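Home | Units | Handouts | Readings | Contact

Startup Funding, Handout 6: Follow-on rounds
January 2, 2021, by the unit coordinator

I've pinched Herkum for this one, the bike-hire outfit we met back in May. Slanina put in $10 million for a minority share, and everyone cheered (me too!). But look at the terms before you get excited – half the money only turns up once Herkum has 171 docking points running, and Isitz, the earlier backer, can match any later offer.

So who's really in the driver's seat? Have a go at the ownership table before the tute, and bring your working, even if it's messy.

1. Work out Isitz's share after the first payment.

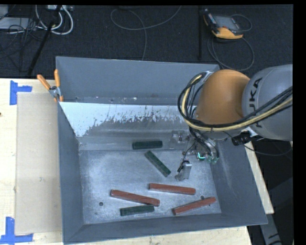 2. Do it again with the second payment included, and round to whole per cents so it adds up to 100.

Last updated: January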